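1/ Our budget request for the second two-arm bench is due 27 November 2020, and I promised a few of you I'd share how I'm putting it together. Pour yourself a coffee, I do go on a bit.

2/ Start with the job and let the catalog wait. Ours is sorting lab things between baskets and a tray, so the small stuff goes on the list first: tubes with caps, a rack, bottles, measuring cups. All of it has to sit within reach of both arms.
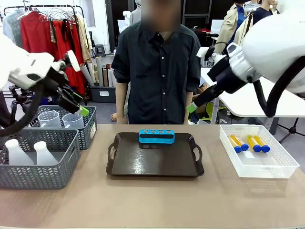 3/ Now the quotes. Tanis came in at $3,170 for the table, mounts and cabling, and Flerkard was $126 cheaper but wanted 14 weeks to deliver. I love a bargain as much as anyone – but 14 weeks is a long time to look at an empty corner!

4/ Fingertip pads get their own line this year. Last June I tucked them under "misc" and had to go back and beg for more. Urho Jääskeläinen (bless him) signed it, with a look. I'm asking for 5 spare sets.

5/ Awkward shapes are where I'd spend a little extra. A spray bottle held up by the neck asks something different of a gripper than a capped tube does, so please send your own odd objects along when you ask for a demo. Kemppainen said yes right away, and Plirnex still hasn't written back.

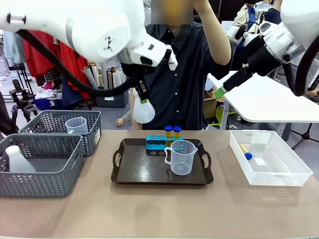
6/ Still undecided: service plan or pay per visit? If you've run two arms on one table for a year or more, I'd dearly love to hear what you paid for and what you wish you had.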